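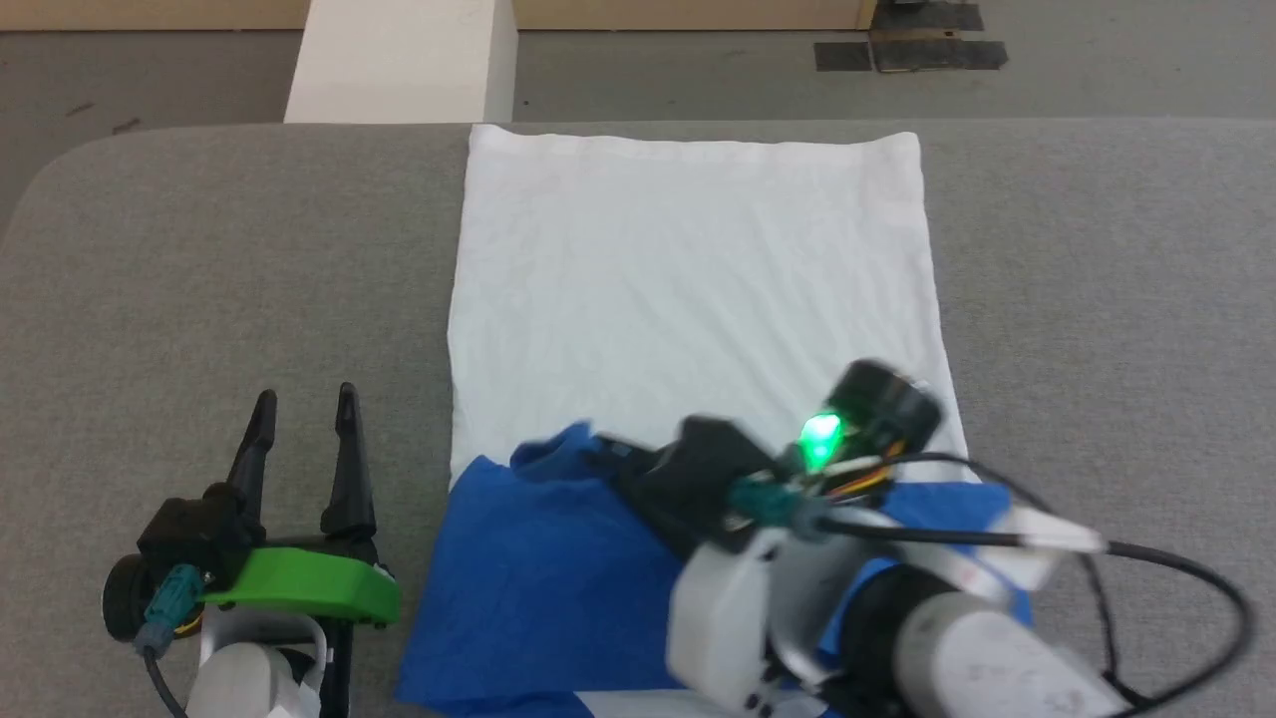
Folding and Sorting Laundry on a Padded Surface

Residents of Landlow House are asked to read these notes before using the folding area on the second floor. They were prepared by Leonie Sheehan of Household Services and replace the sheet issued in October.

Preparing the surface

A fabric-covered surface holds a garment in place better than a smooth one, but it also collects lint. Brush it with a dry clothes brush before starting. Place a clean white cloth over the middle and smooth it outward by hand. Small wrinkles in the cloth do no harm. Large ridges should be pulled flat, as they will show in thin shirts.

The cloth should be washed weekly, separately from colored items. New garments in strong colors, bright blue and red especially, may leave dye on a white cloth if they are laid down damp. Check the seams and the collar with your fingers; these dry last.

Folding a T-shirt

1. Shake the shirt once and lay it face down, with the hem toward you.

2. Open out any bunched fabric from the center toward the sides. Work with flat hands — pulling at the hem stretches it.

3. Fold one side in to the middle of the back and turn the sleeve back on itself. Repeat on the other side.

4. Bring the hem up to just below the collar, then fold once more.

5. Turn the shirt over and press lightly with the palm.

Shirts with a printed front should be folded with the print inside. Knitted items are folded once only and stored flat.

Shelves and storage

Finished stacks go on the open shelves to the left of the door. Keep each stack low enough to lift with two hands. Items left overnight are moved to Room 407, where they may be collected from Jarrah Tawhiri during desk hours.

Care of the fabric covering

Blot spills at once with a dry towel. Do not rub. For marks that remain, use cool water and a little mild soap, and allow the covering to dry fully before the next use. Irons must not be placed on it at any time; the ironing board is kept in the hall closet.

Worn or torn coverings should be reported to Household Services, extension 190.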